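Skirkance Shared Workshop
Equipment Inspection Checklist - Two-Arm Suturing Rig (Jeline build)

Location: Bay 4
Date of inspection: 03/07/2020
Inspector: Viola Santoro
Builder and responsible member: Trevor Hebden
Second reader: Hiba Haddad
Result: Pass with comments

This checklist applies to member-built equipment with powered joints. Each item is marked Pass, Comment or Fail. A Fail on any item in Section A closes the bay until the item has been inspected again. Comments must be answered in writing by the responsible member.

Section A. Power and stopping

A1. Emergency stop within reach of the operator's seat. Pass.

A2. Emergency stop removes power from both arms. Pass. Tested once with the arms at rest and once during slow motion. Both arms held position on their brakes.

A3. Foot pedal must be pressed before either arm will move. Pass. The pedal cable crosses the walkway behind the seat. It is to be taped down or moved to the wall side.

A4. Power supply covers fitted and screwed shut. Comment. One screw on the rear cover was finger-tight and was tightened during the visit. Mr. Hebden is asked to check the others at the next service.

A5. Grounding of the bench frame. Pass.

Section B. Instruments and jaws

B1. Jaws open and close fully without sticking. Pass.

B2. Wrist pins seated. Pass. Inspected under the bench magnifier with power off.

B3. Jaws can be opened by hand after power is removed. Comment. The release works but takes more force than the builder's notes state. The notes must be corrected or the release adjusted before other members are trained on the rig.

B4. Open jaws held clear of the work before the operator closes on thread. Pass.

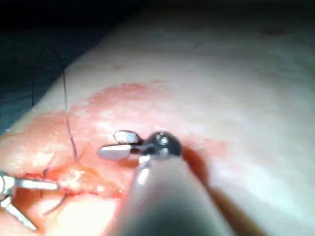 Item B4. Jaws open above the stained area of the pad, right of the thread and the incision.

B5. Drive cables within service life. Pass. The log shows 1,286 cycles. The builder has set a review at 3,000 and replacement at 4,000. The inspector accepts these limits for the present cable. A change of cable supplier will require new limits in writing.

B6. Instruments cleaned after use and stored in the marked tray. Comment. The tray was marked, but the label had come loose. Members have been reminded in the past that nothing from this bay goes into the general tool drawers.

Section C. Two arms in one work area

C1. Speed limit active when both arms are enabled. Pass. The limit is set in the Prekent controller and cannot be changed from the operator's screen.

C2. Behavior on contact between instruments. Comment. The controller stops both arms when it reads a load above the set value. The stop was shown to the inspector twice using a foam block. It was not tested metal to metal, and the inspector did not request this. The operator remains responsible for keeping the instruments apart when the tips are brought together over the incision, which is where most of the close work is done. 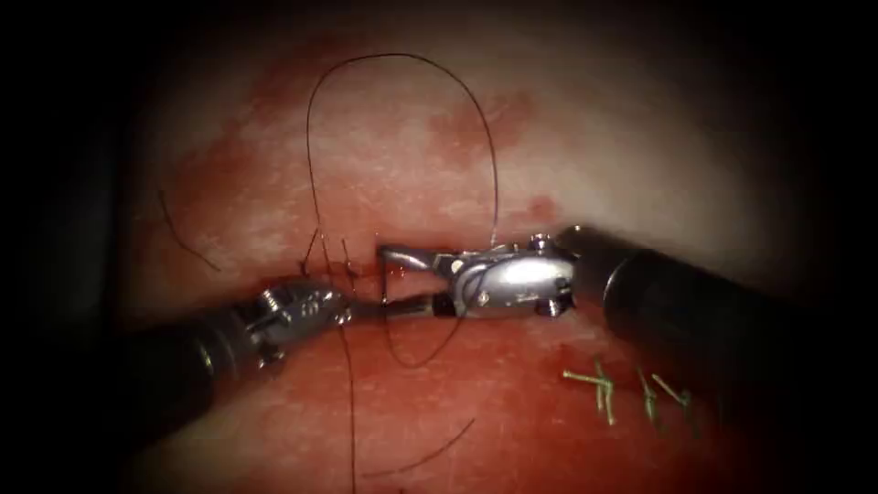 Thread management belongs under the same item. A loop that is allowed to grow large can catch on a wrist joint, and the operator may not notice until the next movement. The build procedure now calls for a pause to draw the thread in before each new pass. Ms. Haddad has asked that the pause be added to the printed card at the seat, and the inspector agrees.

C3. Loose thread ends removed during the session. Comment. The procedure gives no interval. The responsible member is to state one.

C4. Hands outside the marked area while the pedal is down. Pass. The yellow line on the bench is worn along the front edge and should be repainted.

Section D. Needles and sharps

D1. Needle picked up and passed by the instruments only. Pass. Hand loading is permitted with the pedal released and the stop pressed.

D2. Needle held in the jaws while it enters the tissue, with the second instrument in the operator's view. Pass. 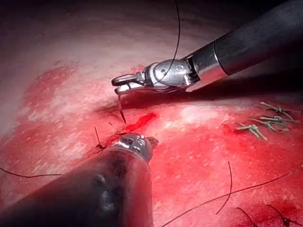
Item D2. Needle in the jaws of the upper instrument, point partly buried in the tissue. Second instrument at lower left.

D3. Needle count before and after each session. Comment. The count sheet was complete for every session but one in December, which has no closing entry. Josefina Quiroga, who ran that session, has confirmed the closing count to the workshop office by letter, and the letter is attached to the sheet.

D4. Sharps container present, closed and not overfilled. Pass.

D5. Needle not left hanging in the jaws when the operator leaves the seat. Comment. The rule is written in the procedure but does not appear on the seat card. It should be added at the same time as the thread pause in C2. 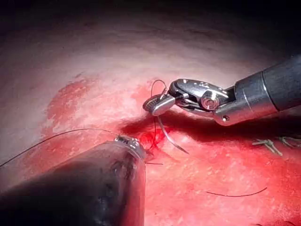

Section E. Bench, surfaces and waste

E1. Work surface wiped down after the session. Pass.

E2. Tissue and stained materials bagged the same day and kept out of the general trash. Pass. Bags are signed for on the Zein collection sheet by the door.

E3. Gloves and eye protection available at the bay. Comment. Eye protection was available in one size only. A second size has been ordered by the workshop.

E4. Lamp mounts secure. Pass. The left clamp pad is thin - replace it when convenient.

Section F. Actions required

Trevor Hebden: A3, A4, B3, C3, and both seat card changes (C2, D5).
Hiba Haddad: B6, new tray label. C4, repaint line.
Workshop office: E3, on delivery.

Reply from the responsible member: Accepted. On B3, I would prefer to adjust the release and leave the notes as written. Pedal cable already moved to the wall side. T.H.

Inspector's note on the reply: Agreed for B3, provided the release is shown to me before the first training session. V.S.

Copy to: Imogen Rowbotham, bay bookings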